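Endwood Pair — hand-held grippers, left and right
Wired set for recording two-handed tasks
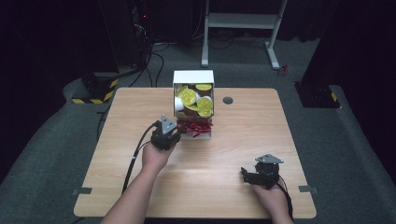

The Endwood Pair at a box of coffee pods, one gripper per hand. Table and pods not included.

You hold one in each fist and do your chores like a very polite crab. The Endwood Pair lets a person do a job with robot-style jaws, so that the robot has something sensible to copy later. It will not make you look dignified. We have tried it in front of visitors.

Each unit has a compact black body, jaw-like fingers and a grey triangular plate on top with a small hole near the point. Both are cabled. We did build a wireless version, and it spent most of May looking for its other half.

What's in the case
Left and right grippers
Two cables
Spare finger pads
Dimberg recording software, one seat
A printed manual, which has a good section on untangling

Details
Weight: 390 g each, cable excluded
Sampling: 4000 readings a second
Warm-up: 11 seconds
Returns: 14 days, in the original case

Good for
Small, awkward, lightweight things. Picking a single item out of packing filler is a fair test of anyone's patience, and we recommend it as a first exercise. For heavy lifting, see the Texier range — it has a bigger motor and a bigger invoice.

Colour
Black with grey. We were asked for teal and are still thinking about it.

Orders placed by 25th February ship from our Irnville warehouse with a second set of finger pads. Left-only and right-only units are sold as spares.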